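Refill Corner: Drinking Water Use in a Shared Study Room
Project report, Workplace and Building Studies
Thilini Navaratnam
Submitted 21st September

1. Background

The second-floor study room at Talholm has no sink. Students who want water either go down to the ground floor kitchen or use the dispenser in the corner, which takes large jugs ordered through the building office. My project looked at how much water the corner gets through, how the jugs are stored, and whether the space could be set up better.

I picked this topic after spending most of last year in the room. The jugs were sometimes by the door, sometimes behind the printer, and twice I carried one up from the delivery area myself because the room had run out.

2. Method

I kept a tally sheet on the wall next to the dispenser for 16 days in September. People made a mark each time they filled a cup or bottle, with one column for each. I also read the delivery slips held at the office and measured the corner with a tape.

The tally depends on people remembering to mark it. On two mornings the pen was missing, and I have left those mornings out. I did not weigh the jugs before and after, which would have been a better check.

3. Results

The sheet showed 1390 fills in total. Of these, 732 were bottles and the rest were cups. Bottle fills were highest before the first class and again in the middle of the afternoon. Cup fills were spread more evenly through the day.

The room ran out of water 3 times during the study. Each time there were full jugs in the building, but they were still in the delivery area. The longest gap was most of a day. The slips show that the same amount is ordered every week, including exam weeks, when the room is much busier.

4. The corner

The jugs are now kept right next to the dispenser, still in their plastic wrapping. This saves carrying them across the room. It also takes up floor space, and the wrapping has to be taken off and thrown away before a jug can be used. There is no trash can at that end of the room, so loose plastic tends to stay on the floor.
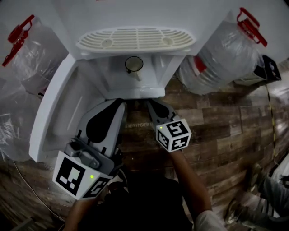
Figure 1. The dispenser from above, with wrapped jugs on both sides. The jugs have red carrying handles.

The drip tray should be easy to lift out and rinse, but with no sink on this floor it has to be taken downstairs. I did this four times. Cables also run across the floor in this area, and anyone bringing in a full jug has to watch their step.

5. Suggestions

Unwrap the jugs in the delivery area and leave the plastic in the bin there.
Put a low rack against the wall so that the jugs are off the floor.
Move the cables to the edge of the room or cover them.
Raise the weekly order during exam weeks.
Write the name of the person who rinses the tray on the room schedule.

I priced two racks, the Drendeck and the Vuorinen. The Drendeck is narrower and would fit the corner without moving the printer. I would choose that one, although I have not tested either with a full jug.

6. Further work

A second count in exam season would show how much the order needs to go up. The Ivisthorpe building has a similar room with a plumbed-in unit, and I would like to run the same tally sheet there and compare the two.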